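Potatoes in a basket on the worktop, yes or no?
Kitchen & Larder > Storage and Tidying
21 replies, page 1 of 2

clollus_kate
Posted September 8, 2018
Right, I need some opinions because my sister and I have fallen out over this (not properly, but she did leave without finishing her tea). I've had a clear-out of the cupboard under the sink, which is where the potatoes used to live in their carrier bag, and I want to move them into a woven basket. The basket is that plastic wicker stuff, rectangular, sort of tan-orange, and I got it from the Wirnen shop when they were closing down. My plan was to keep it out on the white table by the wall where I can see what I've got and stop buying more every time I go to the market.
She says potatoes on a table in daylight is madness and they'll all go green. Is she right? I'd love it if she wasn't.

mudlark40
She's right, sorry. Light is what does it. Lovely idea and it'll look great for a week.

pip_in_arberg
Depends how fast you get through them though! We're a house of 5 and a bag never sees the weekend. Ours sit in a bowl on the side all year round and I can't remember the last green one. If you live on your own and buy the big sacks then yes, cupboard.

mudlark40
A bowl in a dim kitchen and a white table by a window aren't the same thing. OP hasn't said which way the room faces.

clollus_kate
Sort of east? It gets the sun at breakfast and then it's just ordinary daylight. There are only 2 of us and we buy the medium bag.

oldsaucepan
I'm more bothered about the basket than the light. Have you thought about the dirt? Unwashed spuds shed soil everywhere and a weave lets it straight through. I had bread rolls in something similar and even those left bits underneath. You'll be forever lifting it up to wipe.

pip_in_arberg
But that's the good part of a basket, the air gets round them. Anything with solid sides and they sweat. I'd take a few crumbs of mud over a bag of slime any day.

oldsaucepan
Says someone who doesn't have a white table.

Baidoo_Allotment
Plastic wicker is fine, and better than the real stuff for this in my opinion. You can take it outside and put the hose on it. Real willow goes mouldy at the bottom if one potato turns and you don't notice. I've thrown away two nice ones that way and I'm still cross about it. Stick a sheet of newspaper in the bottom, drape a tea towel over the top and you've sorted the light AND the mud. Don't put onions in with them.

hettyspaghetti
What's wrong with onions?? Mine have shared a box for years.

Baidoo_Allotment
They make each other go off quicker. That's what I was always taught anyway, and when I split mine up they did last longer. Others will tell you it makes no difference.

mudlark40
It makes no difference.

hettyspaghetti
Ha!

clollus_kate
Thank you all, this is brilliant. The tea towel idea might just keep the peace. I've cleared the table and got the basket out so you can see what I'm talking about, with the one potato I had left from the last bag. Can you tell me if it's big enough, and whether that potato looks a bit green to you or am I imagining it now?

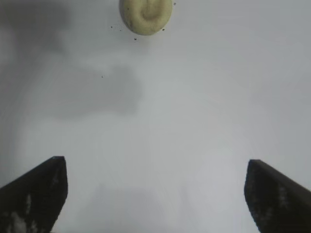
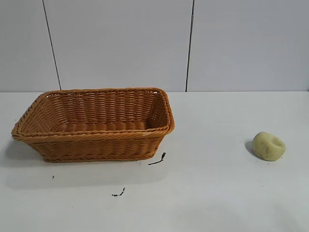
I'd be filling it maybe half full. The alternative is the shelf in the hall, which is darker but I'd have to fold the whole lot of coats out of the way every time I fancied a jacket potato, and I know myself, I'd stop bothering.

oldsaucepan
Bits on the table already, I rest my case.

clollus_kate
OK, fair, I hadn't wiped it!

Baidoo_Allotment
Plenty big enough for a medium bag. On the potato, there is a greenish look to it on my screen, but some varieties are pale like that to begin with and photos are hopeless for colour. Scratch the skin with your thumbnail near a window. If it's green underneath I'd bin it, it's one potato.

pip_in_arberg
I'd peel it thick and eat it.

mudlark40
Please don't tell people that. If it's properly green it goes out. I'm not being fussy, they can make you feel really rough.

pip_in_arberg
All right, all right. Bin it if it's green. I still say it looks fine from here.

hettyspaghetti
Could the basket go under the table instead of on it? Then it's in shade, you can still see it, and you've got the tabletop free for other things. I'd be tempted to do that and put fruit on top.

clollus_kate
Hetty, that might be the answer. I'd need to move the recycling, but that wants moving anyway. I'm going to try it under there with newspaper in the bottom and a tea towel over it, and the onions can have the old bread tin. Will tell my sister it was my idea.

oldsaucepan
Take the lid off the bread tin if you're doing that. Onions want air too.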